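Aug 23, 2026

I am tired but I want to write before I sleep, because tomorrow I will remember only half.

Today was my turn to drive the arms. In our club everybody gets ten minutes, then the next person takes the handles, and Teresa Calado keeps the time with her phone and does not forgive even one second. My task from the sheet was "bowls to the big table". It sounds like a task for a child. I needed all my ten minutes and then I asked Bence for two of his, and he gave them to me, but with a face.

What I learned: I always look at the fingers, and I should look at the rim. When I look at the fingers, I come too low and I push the bowl away from me. Ljubica Grgić told me this already in May and I nodded and did not understand. Today I understood it with my hands. Also my left hand wants to do the same as my right hand, like when I tried to learn piano – very annoying.

We want 300 good recordings before the Nomari competition and we have more than 80. Costel says it is fine. Costel says everything is fine. Bushra made a table with colors for good, bad and "ask Ljubica", and I am afraid that most of mine are the third color.

I copy the pictures from the club folder, so that I have them together with my words.

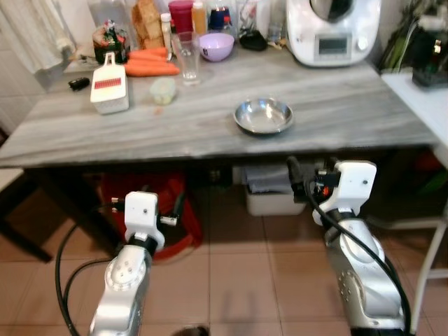
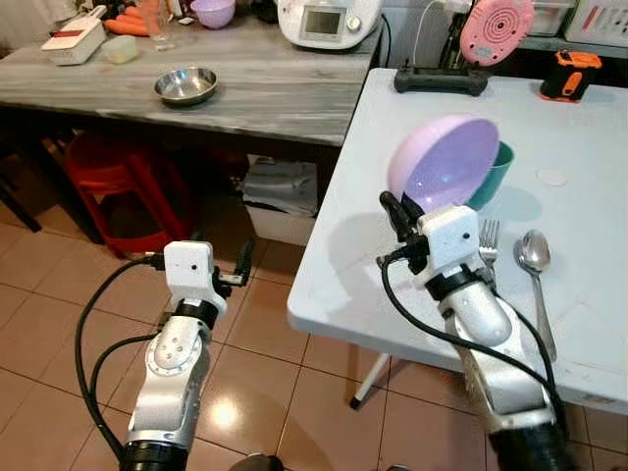
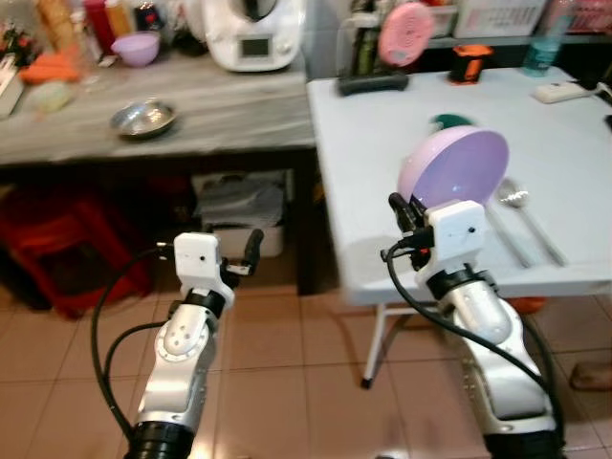 After the session we sat outside and argued about the name of the team. Bence wants Neneck, which is the name of a village in a game he plays, and Teresa wants Milia. I voted for Milia, but only after she promised that I don't have to make the poster. Then we ate what was left from lunch and I missed the first bus.

On the way home I practiced closing my hand slowly, like with the handle. An old lady on the bus looked at me and I put the hand in my pocket.

For next time: ask Bushra how she turns the wrist so calmly, bring my own notebook, and pay Costel back for the coffee. I also must write to my sister, I promised it already two times.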